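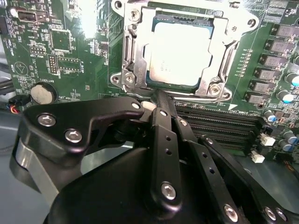

Processor Swap Bench: Gallery

Posted Oct 6, 2025

The processor bench at Rumport is where desktop boards get their CPUs changed and the chips that come out are kept for later use. The bench is small. It has the board, a rack for parts, and enough light to read a label by. The boards we work on are mostly from office desktops that were bought in one batch and retired in another, so the layouts repeat and it pays to know one of them well.

The board in the first picture has its processor seated in the socket, with a retention lever on each side. The coin cell is lower down on the left, under the printed word BATTERY1. Most of the headers are labeled too, though the print is small and runs sideways in places. We write the header names on the job sheet before pulling any plugs.

The socket

With a two-lever socket, the order matters. Our sheet for this job has 8 steps, and the levers take up four of them. Release one, release the other, lift the frame, and only then touch the chip. Closing up is the same list read backward.

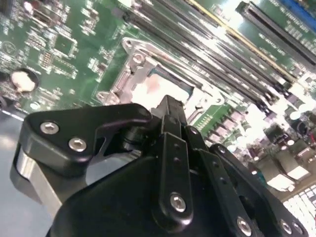 The contacts inside a socket are the part most easily ruined. They catch the light, so a bent one can be hard to pick out from straight above. We look from two sides, low down, and turn the lamp if there is glare. Canned air is fine from a distance. Cloths and cotton swabs stay away from it — a single thread can pull a contact out of line.

The long black slots on the same board are for memory. Modules come out before the processor does and go back in last.

The chip in hand

A processor is held by its edges, square to the bench, and kept level on the way to wherever it is going. The beige fixture behind this one has square pockets with raised rims and a shallow slot below the first of them. Printing on a heat spreader can be faint, so the model goes on the sheet while the chip is still close to the light. 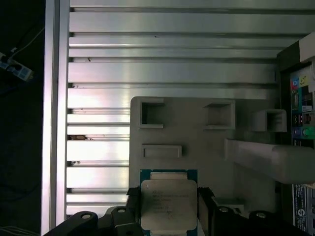
The parts panel

Loose processors used to go into a drawer in foam, and the drawer was always the wrong one. The panel was put up in March. A chip sits on it between two light gray corner brackets, face out, with most of its surface open to view.

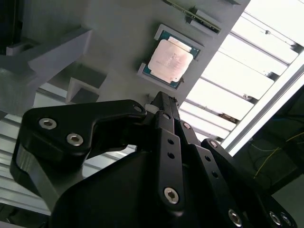 A slotted holder near the top of the panel takes a long thin board on edge, and the small open square holder is handy for anything that would roll. We logged 23 chips through the bench over the summer, and 22 went back into working machines. The other one is in a bag marked Jekum, waiting for a board that fits it.

The memory bench gallery will go up next, once the labels there have been redone.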